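Atden compares two finger pads for its hand-held grippers

The workshop at Atden has started a comparison of two kinds of finger pads for the hand-held grippers it builds with Slanina. The trial began in July and uses one simple job: a light blue cloth and a white basket on a table, with one gripper in each hand.

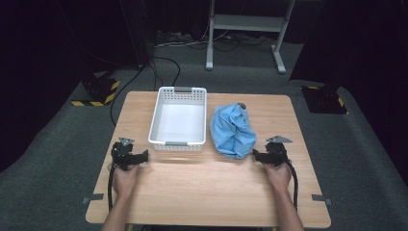

Norbert Murín
Workshop correspondent

Until now the team logged 1,439 tries with the older pad, which is smooth. The newer one has a textured surface and comes from Brandell. Both fit on the same black finger with the same screws, so a change takes 3 minutes.

Cloth was chosen for a reason. A stiff box is easy for almost any pad, but a folded hem slides away when the grip is weak – and when the grip is too strong, the fingers pick up two layers.

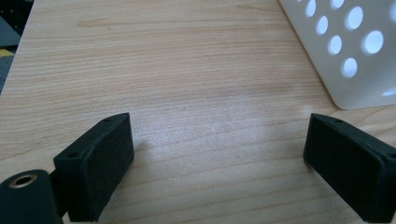
Mathis Aubert would like to see the wrist cameras compared too, and he thinks that a pad test tells only half of the story if the operator cannot see well between the fingers. Atden answers that cameras will have their turn in the autumn, after the pads are decided.

So far 49 tries were made with the textured pad. The workshop does not want to give a result from such a small number.
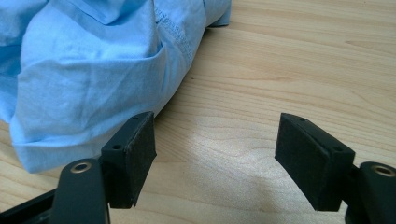
Open gripper fingers beside the cloth on the test table.

The full table of results will be sent to Bemis, which ordered the comparison and pays for the spare pads.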